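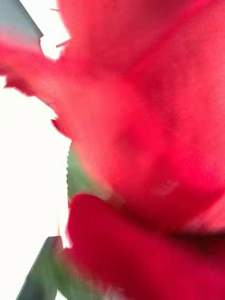 Figure 4-1. Red petals at close range.

4. Setting up a polling place for a municipal vote

This section covers setup of one polling place with the Gestik voter check-in system and a Kesov ballot box counter. It applies to council elections, ballot questions and recall votes. For mail ballots, see Section 6. Last revised Jul 30, 2024.

You need the setup code for your municipality, the final voter list and a deputy account as well as your own. If you do not have a setup code, your municipal clerk can request one from Hurance.

4.1 Before you start

Check that the following are in the polling place kit:

Check-in tablet and charger
Label printer and 2 rolls of labels
Kesov counter, power cord and key envelope
Paper voter list, printed after the final revision
Seals, with the seal record sheet
Spoiled ballot envelope

Note: The paper voter list is required even if you plan to use the tablet all day. Do not open the polls without it.

4.2 Create the vote

1. Sign in to Gestik as Clerk.
2. Select Votes, then New.
3. Enter the name of the vote exactly as it appears in the public notice. The name prints on every label and on the closing report.
4. Choose the type: Election, Ballot Question or Recall.
5. If you chose Ballot Question, paste the full wording of the question into the Question field. The field holds long text, but only the first 240 characters print on the closing report. The full wording is kept in the file.
6. Under Threshold, choose Simple Majority or enter the percentage set in your bylaw.
7. Select Save Draft.

Caution: Once you select Publish, the question wording and threshold are locked. A correction after that point means canceling the vote and creating a new one. Have a second person read the draft against the notice before you publish.

4.3 Load the voter list

1. Open the draft and select Voter List.
2. Select Import and choose the file. Gestik accepts CSV files only.
3. Match the columns. Last name, first name, street address and voter number are required. Date of birth is optional.
4. Select Check. Rows with a problem are shown in yellow.
5. Fix each yellow row or mark it Hold. Voters marked Hold can still vote, but the check-in clerk will be asked to confirm their address.
6. Select Accept List.

The most common problem is a voter number with its leading zeros missing. This happens when the file has been opened and saved in a spreadsheet program. Go back to the original export and import that one.

If your municipality has wards, import one list per ward. Do not combine them. Orellana loaded all of its wards as one list and had to redo its labels the night before the vote – the labels had printed with no ward letter.

4.4 Add staff accounts

Each polling place needs one Deputy and at least one Check-in Clerk.

1. Select Staff, then Add.
2. Enter the person's name as it appears on their signed oath.
3. Assign a role. A person can hold only one role per vote.
4. Print the sign-in slip and hand it to the person directly.

Sign-in slips stop working after 17 hours. Print them on the morning of the vote. A slip that has run out can be replaced by the Clerk or the Deputy under Staff, Reissue.

Note: Scrutineers and candidate agents do not get accounts. They may look at the Turnout screen if the Deputy opens it for them.

4.5 Set up the counter

1. Place the Kesov counter on a flat, sturdy table where staff can see it at all times. Leave enough room behind it to reach the power switch.
2. Open the lower door and show the empty compartment to everyone present.
3. Close the door and lock it. Attach a seal and write the seal number on the record sheet.
4. Plug in the counter and turn it on. Startup takes a few minutes. Wait for the green light.
5. Insert the key from the envelope and turn it to Test.
6. Feed the test ballots one at a time, in the order they are numbered.
7. Print the test report and compare it with the card in the key envelope. The totals must match.
8. Turn the key to Zero, then print the zero report. Two people sign it.
9. Turn the key to Vote and remove it.

Caution: Do not leave the key in the counter while polls are open. Turning it to Test during voting adds a break to the count, and the break has to be explained on the closing form.

If the test totals do not match, run the test once more from step 5. If they are still wrong, set the counter aside, use the plain ballot box and plan for a hand count. Call the support line when you have time to do so.

4.6 Pair the tablet and printer

1. Turn on the printer first.
2. On the tablet, open Gestik and scan the code on the bottom of the printer.
3. Select Print Sample. The label should show the name of the vote, the ward (if used) and the word SAMPLE.
4. Stick the sample to the inside cover of the poll book.

A roll holds 100 labels. The tablet gives a warning when the roll is low, but it counts from the last time you selected New Roll, so select it every time you change the roll – including the first.

4.7 Working without a connection

The tablet keeps working if the internet drops. A gray bar appears at the top of the screen. Voters checked in at this polling place are still marked, but you will not see voters checked in elsewhere.

If you have more than one polling place and the gray bar is showing, phone the other Deputy before checking in any voter whose name is marked Shared. Write the time of the call in the poll book.

Do not sign out while the gray bar is showing.

4.8 Contacts

Setup codes and accounts: Arnar Hafstein, Municipal Services
Counter faults and replacement keys: Mikkel Riis, Field Support

Training sessions for new Deputies run in August. Ask your clerk for the sign-up form.

Continue to Section 5, Opening the polls.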